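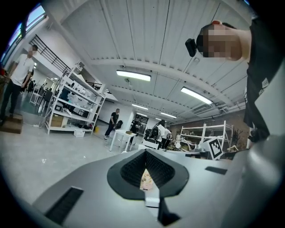
Ombridge: turning hand-held gripper recordings into arm motion

Ombridge is the planning and replay software we build at Wondier for people who teach manipulation tasks with a hand-held gripper. You do the task yourself, gripper in hand, and Ombridge works out the path, checks it against the arm you own and gives you something you can run. We've been using it every day for small, soft, awkward things and we love it!

Version 6 is the big one. The old tracker gave up whenever a hand or sleeve covered too much of the wide-angle view, and we were throwing away good takes over half a second of blur. The new one carries on through the gap using the inertial data, then goes back and corrects itself once it finds the room again (ceilings are great for this, all those long straight edges). Our test set is 862 takes, and only 50 of them still need a person to look at the track.

Grip width now has its own timeline under the path. Drag a close event earlier and the planner redoes the approach while you watch. It's oddly fun.

What it needs
- Ubuntu, 16 GB of memory, a graphics card for the tracking step only
- Video and inertial data from the gripper, on one clock
- A description file for your arm; Custance and Montes arms are built in

Reach checking runs before export. Takes your arm can't follow get marked in red at the joint that fails, so you can move the base and try again without recording anything new. Sample project included, 464 takes, all of them picking up small objects.

Still missing: two-handed takes. They load, but each hand is planned alone and the arms may well bump into each other.

Comments

Does the marker have to be in view the whole time?

No, once near the start of the take is enough. It sets the scale and the floor.

Grip timeline is so good. Please add undo for more than one step.

Any chance of a Windows build?

Viewer only, planned for October.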